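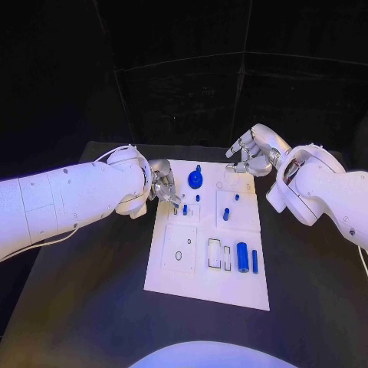
Figure 1. The peg board task at the Bretstead open day, with the left hand holding a small blue peg above the slotted panel.

Report on a Visit to the Robotics Open Day at Bretstead
Group members: Boyang Li, Yiran Mao, Jingyi Han, Peiyu Duan
Module tutor: Dehua Yan
Date of visit: Monday, February 6, 2023

1. Purpose of the visit

Our group project is about how two-armed robots handle small parts. In the autumn term we worked only from papers and videos, and the feedback we got in December was that our task list was too vague. We had written things like "the robot inserts the part" without saying how the part is picked up, which way round it has to be, or what counts as finished. Our tutor suggested that we watch a working system before rewriting it.

The Bretstead open day was free to attend but places had to be booked. We booked four. The demonstration we wanted to see was the peg board run by the Jodetti group, and we also planned to stop at the gripper wear display in the next room if there was time.

2. What we did on the day

We took the train from Prestside and arrived shortly before the first session. Visitors were put into small groups and each group had a slot at each stand. We were allowed to stay for a second slot at the peg board after the group behind us did not turn up, so we saw 2 full sessions. Boyang and Peiyu kept the timings, Yiran wrote down what the staff said, and Jingyi drew the layout of the board.

Visitors stood behind a barrier at the side. We could see the arms well from there but the far part of the board was harder to follow, and for that we relied on the screen showing the view from the robot's own side of the table.

3. The set-up

The robot has two white arms with jointed, fingered hands, and works over a dark table with black panels or cloth behind it. The white board lies on the table between the arms. Its parts are all blue, so they stand out clearly against the board. We were told that the colours were chosen on purpose to make the camera's job easier, and that an earlier grey set had caused trouble under the room lights.

The targets on the board are not all of one type. There is a panel with narrow slots, a square panel with an oval hole and a small round one, and two rectangular outlines of different widths. The parts include small pegs, larger cylinders and a round knob with a short stem on top. Some of the pegs stand upright and some lie on their sides. This matters for our project, as a peg on its side has to be turned before it can go in, and our first task list ignored that completely.

4. How the demonstration worked

At the start of each session a member of staff set the parts out by hand and then stepped back. An operator at a desk chose which part and which target to use. The robot then did the move without further input, unless the operator stopped it. Either hand could be used, depending on which was nearer.

The moves that we saw had four stages. The hand went to a point over the part, closed on it, lifted and carried it to the target, then came down slowly. The last stage took much longer than the others. When the part touched the rim, the hand made small sideways movements until it found the opening or gave up.

The slotted panel was the hardest target. The slots are narrow and close together, and the fingers have little room to open when they let go. On several tries the peg went in correctly but was pulled part of the way out again as the hand moved off. The operator counted these as failures. We would have counted them as successes under our old task list, so this is something we need to define.

5. Results we recorded

Across the two sessions we logged 106 attempts. Of these, 69 ended with the part in its target and the hand clear of it. The rest were a mixture of missed grasps, parts that jammed at the rim, and parts disturbed on release. We did not manage to write down the cause every time, and we have left those entries blank instead of guessing.

The operator also stopped the robot 2 times, both when a cylinder had rolled to a place where the arm could not reach it comfortably.

These figures should be read with care. We were watching a public demonstration and not a test. The operator sometimes repeated a move that visitors had asked to see, and left out others, so the attempts are not spread evenly over the targets. Our timings were taken by eye with a phone stopwatch. Boyang and Peiyu compared their readings on the train back, and they differed most on the lifting stage, where it is hard to say when the grasp ends.

6. Answers to our questions

We had sent a list of questions in advance. The ones that were answered are given below in short form.

Does the robot feel when the peg is in? It uses the effort in the arm joints, and the fingertips are not used for this yet.

Why use hands with fingers and not simple grippers? The group wants to use the same hands later for tools and switches. For pegs alone they said a simple gripper would be quicker.

How long does it take to set up a new board? Most of a day, mainly spent checking the positions of the targets.

Our question about using both hands on one part was passed on to a colleague, and we had not had a reply when this report was handed in.

7. Changes to our project

We have rewritten the task list so that each entry gives the starting position of the part, the target, and the point at which the attempt ends. Release is now a stage of its own. We have dropped the moving belt, which was too much for the time left, and will build a small board with one slot panel and one round hole. Jingyi has drawn it using her sketch from the visit, and the parts will be cut in the Xie workshop.

Yiran's notes and the full log sheet are in Appendix A. The drawing of our board is in Appendix B.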